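Kullel needs two new players (and maybe an editor)

Hi! I'm Ruba Karam, and I run the game on Kullel, a fantasy actual play podcast about a river town and the terrible people who keep trying to save it.

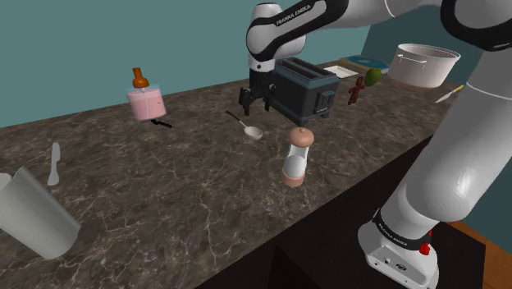 What we're looking for

We're getting ready to record our second season and I have two empty seats at the table. One of our players moved overseas and the other is in the middle of nursing school, so they're both bowing out with my love and a couple of pretty dramatic goodbye scenes. That leaves three of us: me, plus the folks who play Weidemann (a retired tax collector with a cursed boat) and Zamby (a goblin, sort of, it's a long story and most of it is in season one).

You don't have to be an actor. I'm not one! I'd love to hear from people who like talking in character, who ask the other characters questions, and who can let somebody else have the big moment. Funny is great. Quiet and weird is also great – our most popular character last season barely spoke for her first few episodes.

You also don't need to know the rules. We use a homebrew system called Murari that I've been tinkering with for years, and the character sheet fits on an index card. If you can roll a couple of dice and add them up, you're set.

The time commitment

We record online every other week, starting at 7 p.m. Eastern, and we usually wrap by 10. There's a short call beforehand so everybody can grab a drink and complain about their day. Season two starts in November and I've got it planned as a long one, so please only apply if you can see yourself sticking around through spring. Missing a session here and there is fine. We've all got jobs and kids and colds.

What you'll need

A decent USB microphone, headphones, and a room where you can close the door. You'll record your own track on your own computer and upload it afterward, and I'll walk you through that if you've never done it. Please be 18 or older, as we do swear and the story gets pretty dark in places.

About money

The show has 278 supporters right now, and what they chip in pays for hosting, music and transcripts. Anything left over at the end of the season gets split evenly among the cast. Last time that came to a nice dinner each, so please don't quit anything for this.

And the editor thing

I edit every episode myself and it's eating my weekends. If you enjoy cutting "um" out of strangers' sentences, I'd really like to talk to you. This one is paid per episode out of our supporter money, and we can work out the rate together. You can apply for both, but tell me which one you'd pick if you had to.

How to apply

Use the contact form on this site and put "Season two" in the subject line. Tell me a bit about yourself, what time zone you're in, and any safety tools or content limits that matter to you at a table. Then add a link to a recording of you, 5 minutes at most, being a character who has just lost something and is pretending they haven't. Phone audio is fine, and so is a dog barking in the background.

I'll write back to everybody, even if it's a no. If I think we might be a fit, I'll invite you to a one-shot with the rest of us (it won't be aired), and we'll see how it feels.

Come play with us!

Ruba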